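Courses > Work and Organization > Unit 7 > Handout
Syllabus Readings Handouts Office Hours Log In
94 views 7 comments

Unit 7: The Door Problem
Notes prepared by Mohcine Belhaj
2019-10-04

Last unit we read the Vallero proposal, in which a robot was going to "free up" the evening staff at the Flollorthorpe office. Freed up for what was left to the reader. Today we look at the job as rehearsed in simulation, before anyone at Flollorthorpe had met the machine.
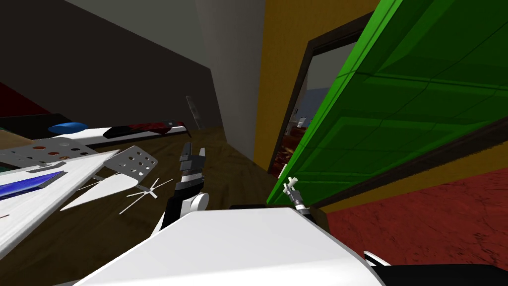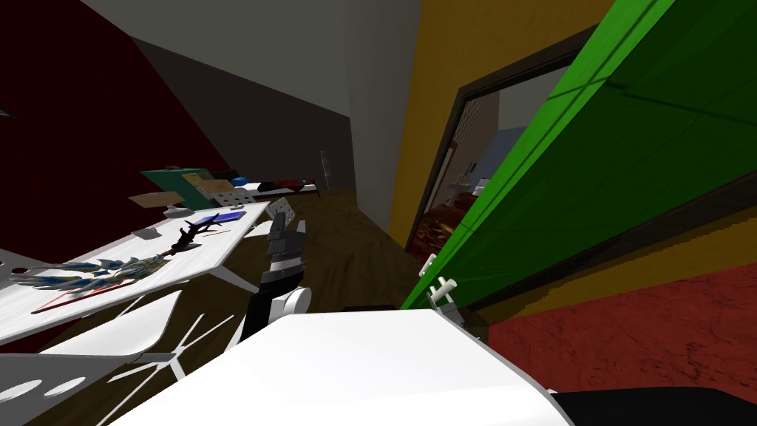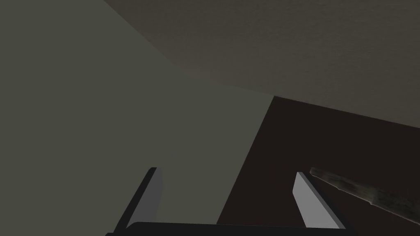 Simulated robot, all three views. First: right gripper at the handle of the open green door. Second: the long table and the room beyond it. Third: gripper fingers open, a rod off to the right.

1. What the task list said

The evening shift had a written list with 30 items on it. "Close up" was one item. When Vallero's people broke it down for the simulator, close up became doors, then each door became approach, reach, grasp, pull, release, back away. The evening staff were shown this breakdown at a meeting and asked if it looked complete. One of them asked where "check nobody's in there" went. It was added.

Keep this exchange in mind when you read Rieger on tacit knowledge (chapter 2, the short one). A job description records the parts of a job that management has noticed. Automating it is a fairly expensive way to find the other parts.

2. Who does the work now

The proposal counted hours removed. It had no column for hours added, so we made one in class last year. Our entries so far:

- tidying a room so the robot can get through it
- answering the robot's alerts
- explaining to visitors what the robot is for
- filling in the form about the alerts

Every one of these landed on the evening shift, at the same pay grade. The form was later moved online, and a second form was introduced for reporting problems with the first.

3. The Mustora comparison

Mustora, the firm across the road, bought the same system in April and let the cleaners decide which jobs it got. They gave it doors and kept the tables, on the grounds that a door is always a door and a table is whatever people left on it. Management had wanted it the other way around, tables being more impressive to watch.

Compare the two cases on these points: who wrote the task list, who could change it, and who got blamed when it was wrong. You will find the third column fills up quickest.

4. Vocabulary

Deskilling: the job gets simpler and so, in due course, does the paycheck.
Residual work: whatever the machine leaves behind. Usually the hard bits.
Human in the loop: a person who is paid to watch. See also "evening shift."

For next time

Write up one task from a job you have held, broken into steps small enough for a machine. Then show it to someone who still does that job and write down what they add. Two pages. The assignment is marked out of 100, and a list with no additions from the second person will be assumed not to have been shown to one.

Rieger chapter 3 is on reserve at the library desk. Please put it back.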